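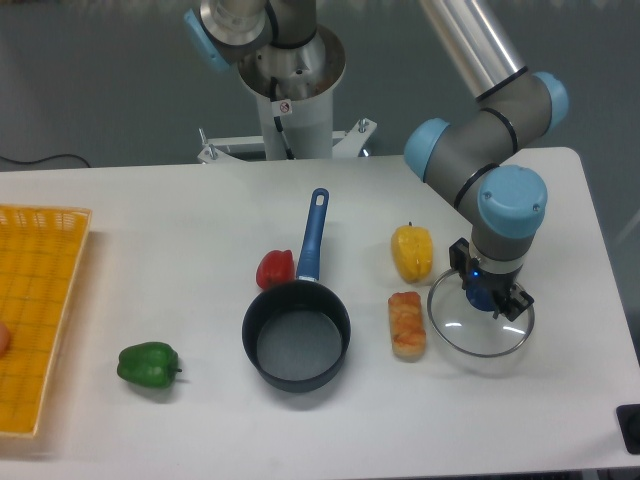

Painting over old woodchip in a small bedroom, or strip it?
Posted in Decorating and DIY

Ifigeneia Rallis

Hi all, hoping someone has been here before me. We moved to Cedthorpe in May and the box room is going to be my son's bedroom once his cot goes. All four walls are woodchip, painted what I think is magnolia over something green (there's a chip by the door where you can see the layers). The ceiling is plain, thank goodness.

I started picking at a loose corner behind the radiator and a strip as long as my arm came off, then the next bit wouldn't budge at all. My mum says slap two coats on it and stop fussing. My neighbour says woodchip is only there to hold the plaster up and I'll regret touching it. The house is 1930s, if that helps, and the outside wall feels a bit cold but I've not seen any damp.

I've had one quote, from Fumgate, and they want £141 just to strip it, with any skimming on top of that. Is that reasonable or should I hire a steamer and have a go? I've got a free fortnight coming up and I'm fairly patient — less so after nine at night. He wants dark blue, by the way, all the way round. I've talked him down to one wall so far.

Shahram Moradi

I did two rooms of this last winter so it's all still fresh! Strip it, but do a test patch first, low down where a wardrobe will go. Score the paint well with one of those spiky roller things, otherwise the steam just sits on the surface and you'll be there till Christmas. Then hold the steamer plate on until the paper goes dark round the edges and get a wide scraper under it, nice and flat so you don't gouge. I hired mine from Anorside for £29 for the weekend and had the first room bare in 11 hours, spread over two days with a lot of tea.

Please don't do what I did and steam one spot for ages. A dinner-plate-sized lump of plaster came away with the paper and I had to fill it in three goes. If it sounds hollow when you tap it, go gently there.

One more thing, and I should have put it first. With a house that age, some of those lower layers of paint could be lead. You can buy test kits in most DIY shops. Test it before you score or scrape anything, keep your lad out of the room and don't dry sand it whatever happens. If it comes up positive I'd leave it alone and ask for proper advice.

On the quote, I'd say it's fair if they take the mess away. Ask them that, because bagging up wet woodchip is a horrible job.

Golestani

just line over it. 1400 grade lining paper, hang it sideways, paint on top. did our hall that way 14 years ago and its still up. you do have to knock the worst lumps down first tho

dark blue on one wall is plenty in a box room imo, put it behind the bed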